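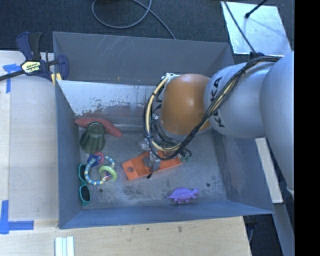
Aasen Toy Exchange, Idside shop
Minutes of the staff meeting held November 6, 2020

Present: Kwadwo Ackah (chair), Suleiman Chukwu (minutes), back room and counter staff
Apologies: none received

1. Minutes of the last meeting

Agreed as a correct record, with one change. Under item 4, "shelf labels" should read "bin labels." The new labels have been ordered but have not arrived.

2. Toy intake

Kwadwo gave the figures for the last period. The shop took in 1497 toys and sold 475. The rest are in the stock room, in the sorting area or already passed on to the Wesisov store. Intake is higher than expected and the stock room shelves on the left side are full.

It was agreed that sets with large boxes will not be accepted until the shelves have been cleared. Single toys and small items can still come in at the counter. Suleiman will change the notice on the door.

There was a question about what to say to people who arrive with a mixed box. Counter staff may take the small pieces and hand the rest back. If a customer is not happy with this they can be offered a drop-off slot in February.

3. The metal bin

This item was carried over from last time. The large gray metal bin with the sloping sides is in poor shape on the surface. The whitish panel is flaking along its lower edge and there is reddish-brown and gray metal where the coating has gone. The floor of the bin is scuffed and stained, and there are scratches on the wall as well.

Three points were raised.

The flaking. Staff do not want loose flakes getting in with toys that will be handled by small children. Kwadwo suggested scraping the edge back and repainting it. Others would prefer a liner that covers the whole inside and can be lifted out for washing. A liner would also stop further scuffing. No one was sure what kind of paint is on the panel now. Kwadwo will find out before anything is scraped.

The holes. The bin has two small round holes in the floor. It was asked whether they should be plugged. Beads, dice and doll shoes could drop through. Suleiman would like them left open so the bin can be rinsed out. Agreed to leave the holes as they are and keep very small parts out of the bin. These go in the lidded tubs on the window sill.

Replacement. A new bin was discussed briefly. The Altau catalog has one in a similar shape, but it is deeper, and shorter members of staff already find it hard to reach the bottom of deep containers. Not taken further for now.

Decision: get a price for a liner and bring it to the next meeting. Until then the bin should be wiped down and checked for flakes before toys are put in it.

4. Odd pieces

There are nearly 80 pieces in the odd pieces crate that have not been matched to a set. Suleiman went through what staff should look for.

The orange piece with the raised edges and the compartments has been asked about several times. It has a round hole near one end. It looks like part of something larger, but the set has not been identified. One suggestion was a play workbench, another was a marble game. It is not to be priced as a toy by itself yet. If no match is found it can go in the craft box.

The long curved red piece with the tapered ends has not been matched either. Staff who remember seeing anything in the same dull red should tell Suleiman.

It was agreed that odd pieces will be kept until February and then offered to schools and craft groups as mixed bags. Kwadwo asked that the bags be see-through, with the top folded and stapled. The price was left open.

5. Sorting order

The current order is size first, then type, then condition. Back room staff said this means broken toys are handled twice before they are thrown out. They asked to move the condition check to the front. Kwadwo agreed to try it.

New order:
Condition
Size
Type
Cleaning
Pricing

Toys that fail the condition check go straight to the recycling cage. Toys that need only a wash should not be failed. If there is doubt, leave the toy on the end of the table with a note.

Hard plastic toys only are to go in the metal bin. Soft toys have been turning up in it and should go in the cloth bags by the sink. Books and puzzles stay flat on the shelves.

6. Cleaning supplies

The spray bottles are low and two of the brushes need replacing. Suleiman will order more. The soft brush is for toys and should not be used on the bin or the floor.

7. Any other business

The stock room light is still slow to come on. Reported to the landlord again.

A request was made to move the radio off the pricing desk. Agreed.

The key to the side door is missing from its hook. Whoever has it should put it back.

Actions

Kwadwo: check the type of paint on the bin panel
Kwadwo: price for a liner
Kwadwo: write out the new sorting order and put it up in the back room
Suleiman: change the door notice
Suleiman: order brushes and spray bottles
All: look out for sets that match the orange and red pieces

Next meeting: date to be set once the liner price is in.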